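3. Objects and Names

3.1 The tool case

The Jorkerdale naming list began as a set of things that turn up in workshops and kitchens and that most adults have handled. We wanted objects with more than one everyday name, and at least one that would be hard to make out against a plain table. The larger Pakirix list covers furniture and clothing well but has few containers, so we started there.

The tool case is the largest item in the part of the list reported here. It is a hard plastic case in a green that leans towards blue, with rounded corners and the brand name SATA on the lid. Respondents called it a toolbox, a tool case, a drill case, a carry case and, less often, a briefcase. We accepted all of these except briefcase, which we scored as a related name. The brand name alone was scored as correct only when it came with a noun.

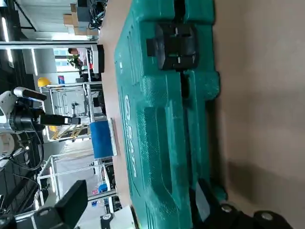 3.2 The cup and the kitchen scale

The cup and the scale were chosen as a pair with opposite problems. The cup is small, clear and without a handle or pattern. Its name is short and familiar, but people have to find it first. The scale is easy to find, having a black weighing surface in a silver-coloured body, and the difficulty is in knowing what it is. Its display is small and dark, and people who don't bake may not have seen one like it.

Each respondent named the objects one at a time, typing the first word or phrase that came to mind. There was no time limit. Spelling mistakes were corrected by hand before scoring, and Canadian and Australian variants were merged, so that "coloured glass" and "colored glass" counted as one response. 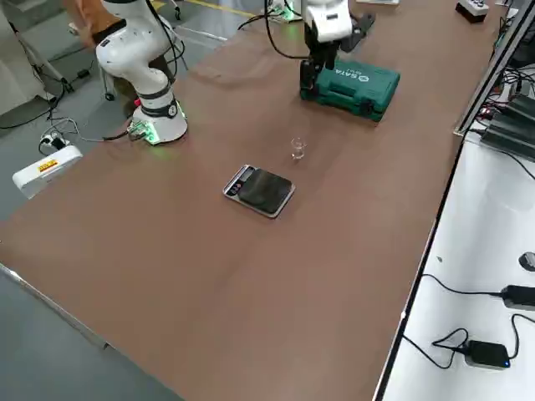 For the cup, "glass" and "cup" were the leading names, followed by "tumbler" and "shot glass". We had expected "tumbler" to do better among older respondents and saw no sign of it. For the scale, "kitchen scale" and "scales" split mostly by country. The singular was usual in Canada and the plural in Australia. A smaller group called it a tablet or a hot plate, and these responses were scored as wrong.

All 90 respondents named the tool case, but some left the cup blank. A blank was treated as a missed object and kept apart from the naming errors. The two should not be added together, as an earlier draft of the Thepsuriya scoring guide suggested.
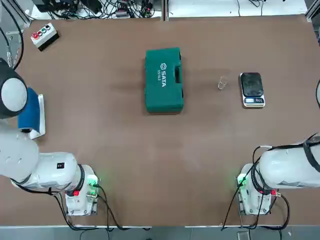
Figure 2. Tool case, glass cup and kitchen scale on the brown table. Upper left, a control box with coloured push buttons.

3.3 The blue roll

The last item has no settled name. It is a soft blue cylinder covered in fabric, lying on its side on a white rectangular stand with a raised lip. We included it to see what people do when no single word fits.

Most gave a shape word, usually "roll" or "cylinder", with a colour in front of it. Others guessed at a use and wrote "bolster", "cushion" or "rolled towel". Benedita Matos coded these guesses separately in March, using the Pletow categories for shape, material and use.

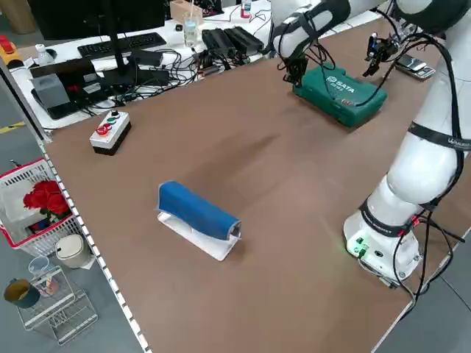 Colour words were common for the roll and the tool case and almost absent for the cup. For the tool case they also varied more than we had planned for. Respondents wrote green, dark green, teal and, in a few cases, blue-green. We kept the colour terms in the response file but left them out of the agreement scores, which are based on nouns only. Responses naming the stand together with the roll were scored on the noun given for the roll.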